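About Likus

We test small stuff. Earbuds, charging cases, cables, the bits that live at the bottom of your bag. Likus started in Buteston in October 2013, when Eilidh Swanson bought her third set of wireless earbuds in a year and wondered whether any of the claims on the box had ever been checked by someone who didn't work for the company printing it.

We still wonder. Since then we've been through 153 sets, all bought at the shop at shop prices. No freebies, no loans, no "partner programs".

What we look at

Mostly the case. Reviewers love to talk about sound, which is hard to argue about and easy to make up. The case gets one line, usually "pocketable". But you open and shut it all day, and it's the piece we get the most mail about. Colour tells you nothing, whatever the marketing department has decided to call this year's purple. We care more about how the lid meets the base and whether a glossy finish still looks decent after a month with your keys.

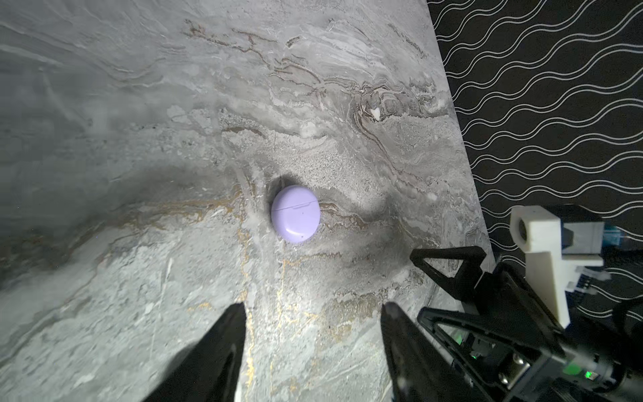
Édgar Pacheco: I've read your pages for a couple of years and I still don't buy the lid scores. My case got a poor mark from you and has been fine. Do you open them the way a person does, or just until they break?

Fair question, and we get it a lot. A poor mark means the lid did worse than the others in its group. It doesn't mean yours will fail. We open and shut each lid 3000 times, then look at the seam and feel for wobble. One case gave up at 2973, and we argued for a week about whether to call that a pass. (We didn't.) Whether 3000 is the right number is another matter. We picked it, it's round, and we've stuck with it so results can be compared.

How we keep the place

Benches stay bare apart from the thing being looked at. Loose bits go in wire mesh baskets up off the work surface, where you can see there's something in them without tipping them out. We tried drawers with labels. The labels lied within a fortnight. We also tried a storage system called Zuton, which cost a fair bit and held less than the baskets do. The patterned grey tabletop shows every crumb in some spots and hides a dropped screw in others, so we wouldn't recommend it.
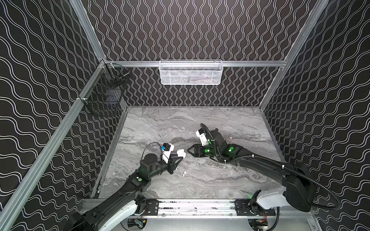

Who pays for it

Readers do, over 900 of them at last count. We don't run ads for anything we test, and we don't use the word "independent" on the front page, as every site that takes money from earbud makers already does.

Write to us

Letters go to Likus, Lau Street, Buteston. Tell us the model and what went wrong. Please don't send the earbuds themselves.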